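Low-cost arms learn to pick up small parts from fewer demonstrations, Parstead group reports

12 December 2023

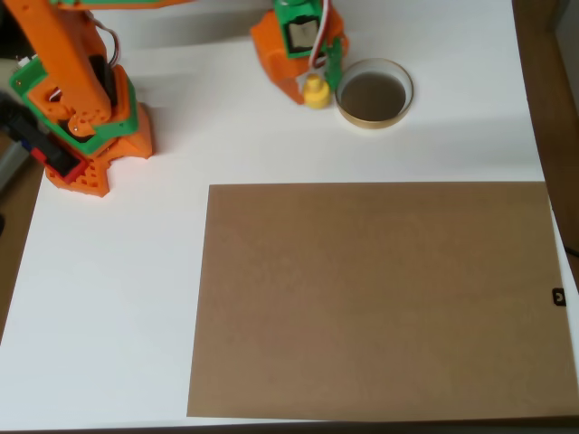
One reader of the group's project page, posting under the name Mackay, wrote that the result would matter most to people who can't afford to collect thousands of demonstrations, and asked whether it would hold up once the table was moved to another room. The group answered that it had tried exactly that, and that the numbers dropped, though less than it had expected.

The work comes from the robotics lab at Parstead, which has spent the past year looking at how small, inexpensive robot arms learn from people. In the usual approach, a person guides the arm through a task many times, and a program is trained to copy the motions. The more demonstrations it gets, the better it tends to do. Collecting them is slow, and much of what is recorded is nearly the same from one attempt to the next.

The new method, called Brinero, tries to sort out which demonstrations are worth keeping. After each short session it trains a rough version of the control program, checks where that version is least sure of itself, and asks the operator to record the next attempts from those starting points. An attempt that adds little is dropped from the training set.

In the main test, the group started with a pool of 2858 recorded attempts at grasping and placing small objects on a tabletop. Brinero kept 887 of them. A program trained on the smaller set placed the object correctly as often as one trained on the full pool, within the margin of error the group set before testing. A third program, trained on 887 attempts chosen at random, did clearly worse, mostly on objects that sat close to something else on the table.

Those close placements are where the group says most of its effort went. An arm made of printed parts and hobby-grade servos has some play in its joints, and the tip of the gripper does not always end up where the program sends it. When there is open space around an object, a small error makes no difference. Next to a dish or another part, the same error can mean a bump or a missed grasp. The uncertain starting points picked out by Brinero turned out to be crowded ones in most sessions, so the operators recorded more of them than they would have chosen to on their own.

Each program was scored over 120 trials, with the object moved to a new position every time. The operators did not know which program was running. A trial counted as a success only if the object was picked up, carried and set down without touching anything else.

The report lists several limits. All of the tasks were short, and none called for two arms. The method needs a pause of 10 minutes between sessions while the rough program is retrained, which some operators found tiresome. In the test with the table moved to a different room, success fell for every program, including the one trained on the full pool. The group puts that down mainly to the change in lighting and says it has not yet tested the idea separately.

A second lab, at Braltutlow, has been running the method on its own arms since August. It has shared early results with the Parstead group but has not published them. The two labs used different camera positions, so their scores cannot be compared directly.

The Parstead group plans to release the training code along with both sets of recorded attempts, the full pool and the reduced one. Work on longer tasks, in which the arm has to finish one placement before starting the next, is under way.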